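Why does adding wrist camera images make my policy worse in simulation?

Posted by Afia Alhassan
Tags: imitation learning, simulation, evaluation

I'm trying to reproduce the camera ablation from the Stestier report before I change anything in the method. The setup is a simulated kitchen, one arm, parallel gripper, behavior cloning from teleoperated demos. I have 400 demos, which come out to 2,904 training segments after I cut them by subtask.

The report says the policy with wrist images plus the room view beats the one with the room view only. I get the opposite. With the wrist images added, training loss is lower, but success over 30 rollouts drops. I checked the normalization and the image order, and both match the config that came with the code. Same seed for both runs. Has anyone else seen this, or am I missing a step?

Buppha Saengthong

Try more demos. 400 is not a lot for a kitchen with that many things in it. Also check your learning rate.

Albertina Coelho

I ran into this in May with the Nillura baseline, which uses nearly the same encoder. More data helped a little but did not close the gap.

Lower training loss with worse rollouts usually means the policy has found something in the new input that predicts the demo action but does not help once it is driving the arm. Wrist images are good at giving that away. Two frames in a row tell the network how the arm is already moving, so it learns to keep doing the same thing. Then in a rollout it drifts a little and keeps drifting.

Three checks, in the order I would do them:

Look at your frame stack. If it is 2, set it to 1 for the wrist images only and retrain. This was most of the problem for me.

Blank the wrist images at test time and run the same 30 starts again. If the arm still moves but success goes up, the wrist input is hurting you. If it falls apart completely, the policy has stopped using the room view and you want to drop out the wrist input during training.

Go through the wrist images by hand. A lot of them carry very little. When the gripper is close to a plain surface, you get the fingers and a gray gradient, and many different arm positions look the same. Others have plenty of structure to work with. I would not throw the plain ones out - the policy will meet them in rollouts - but you should know what share of your segments they make up.

Also, 30 rollouts is thin. One or two lucky starts can swap the order of two methods. Fix the start states and use the same list for both runs before you decide the report is wrong.
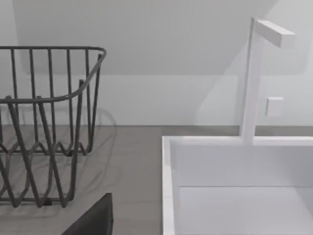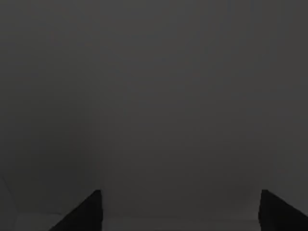 Simulated kitchen. First: dish rack and sink, with a finger at the bottom. Second: both fingers against a plain gray surface, nothing between them.

Beatriz Patrício

Agree with the above on the frame stack. One more thing for Afia: the Pinheiro fork of that code crops the wrist images at random in training and takes a center crop in evaluation. If your crop is large, the fingertips can end up in a different place from what the network saw most often. I made the crop smaller and got part of the difference back. I have not tested it together with the stack change.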